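Project report, part 3: Equipment and budget

The proposal asked for four printed arms on the strength of a price list from Ellus. We think four is too many. We had one arm to judge by, and this section sets out what we would buy and what we would leave in the catalogue.

Ellus quotes 111 pounds for a kit of servos, wiring and fixings. The printed parts are extra, and the list is silent on failed prints. We put 15 pounds per arm against those, which may be optimistic. The Uvon kit costs more and comes with a spare servo, but its brochure gives a lifting figure with no mention of how far the arm is stretched out, so we have ignored it.

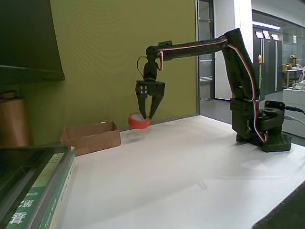
Figure 1. Printed arm holding a roll of red tape above the table.

Our test task was moving tape to a cardboard tray. Out of 62 attempts we counted 47 as good. That sounds respectable until you consider that the tray is shallow, the tape is light and one of us was always at the desk to reset things. We would not promise the same from a second arm built by other hands.

Spares worry us more than the purchase price. The proposal has no line for them at all. We suggest two servos and a set of fingers per arm, ordered with the kit. 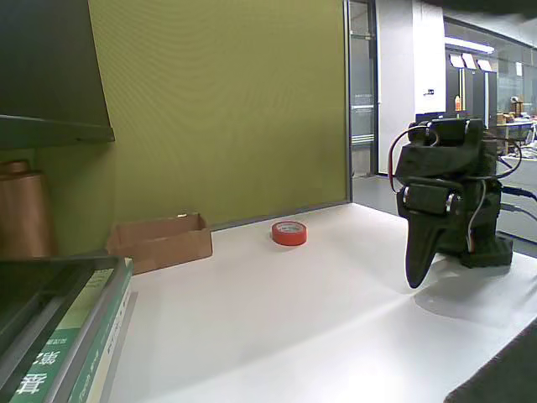
Rivera, reading a draft of this section, objected that a single arm leaves the whole group waiting whenever a servo fails, and that two would be safer. We accept the point in part. Our revised request is for two Ellus kits, with the second held back until the first has run for a month on the Lenia software without a rebuild.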